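Search the guides
Enter a word or part number
Go

Tavstead Burger Station: Set-Up Guide
Section 4: Laying out the tray and holders

December 27, 2025
By Spyros Popescu

I rewrote this section after reading the leaflet that ships in the box. The leaflet promises a "perfect stack every time." I have my doubts about that, and about most things printed on the box, but the station does keep the food in order if you lay it out with some care. Do the steps as written once or twice before you start improvising.

Before you start

Clear a flat table. You need more width than you think, because the holders stick out on both sides of the tray. Wash the tray, the rails and the holders in warm soapy water and dry them with a soft cloth. The leaflet says the clear parts are dishwasher safe. Mine went cloudy, and I now wash them by hand.

Have the food sliced and ready. The station will not fix a tomato cut like a doorstop.

Setting up the base

1. Put the tray in the center of the table with a short end toward you. Push down on each corner. If it rocks, try another spot before you blame the tray.

2. Lay one clear rail along each long side of the tray. They should run parallel to it. The leaflet talks about them "snapping to alignment," but nothing on my set snaps. Line them up by eye and leave a small, even gap.

3. Fit the six holders, three on each side, pointing outward from the rails. Push until each one stops moving. A holder that wobbles empty will tip once there is a bun in it.

Note: The holders are sold as left-hand and right-hand parts. I swapped mine around for a week and could find no difference.

Loading the holders

4. Stand the food on edge in the holders, close to the tray. Going down the left side: cheese, tomato, bottom bun. On the right, top buns go in the upper holder and the spare patty in the middle one. Keep the lower right holder for whatever else your recipe calls for.

5. Turn the bottom bun so the cut face looks toward the tray. You can then pick it up and lay it down without flipping it over in your hand.

6. Two slices of cheese will share a holder. Two top buns will as well, one a little behind the other. The leaflet claims more will fit. I would not try it with soft buns. 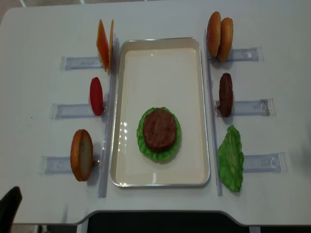
The order matters less than sticking to it. Plindton, who sell the same holders in a bigger kit, print a different order in their booklet, and I have used that one without trouble. What does cause trouble is changing the layout halfway through a batch, when your hand goes to the tomato and comes back with cheese.

Caution: Never put a hot patty straight from the pan into a clear holder. The leaflet gives no heat limit for the plastic, and I take that as a bad sign. Let the meat rest on a plate first, and don't leave cooked or raw meat sitting out while you admire the layout.

Building on the tray

7. Lay the lettuce flat in the lower middle of the tray. Choose a leaf wider than the patty, so there is a ruffled edge showing all the way round.

8. Set the patty on the lettuce and center it. If it slides, the leaf was probably put down wet.

9. Add cheese, then tomato.

10. Put the bottom bun on your plate, lift the whole stack onto it with a wide spatula, and close it with a top bun.

Lettuce first is the station's one odd idea, and I expected to drop it after a day. I still build that way, mostly because the leaf keeps the meat off the tray and the wiping up is quicker. If you would sooner start with the bun like everyone else, skip step 7 and carry on. The tray will not object.

Note: The leaflet says a practiced user can finish a burger in 24 seconds. I have not managed it, and I don't see why anyone would want to.

If something goes wrong

Slices fall over: They are too thin, or the holder is not pushed in all the way. Cheese straight from the fridge stands up better than cheese at room temperature.

Tray is hard to look at: The shiny rim picks up ceiling lights. Turn the tray a little or switch off the lamp over the table.

Rails drift apart: Put a damp cloth under each one. Stoyanova sell a grip mat for this under part number 261. I have one, and the cloth works as well.

Cracked holder: Order part 499 and check that you are sent the clear version. Throw the cracked one out. Glue has no place next to food.

Cleaning is covered in Section 5, which I plan to revise in February.

Related guides
Tavstead Burger Station: Section 5, Cleaning and storage
Plindton holder kit: what fits and what doesn't
Skanden tomato slicer: blade care
Stoyanova grip mat: trimming to size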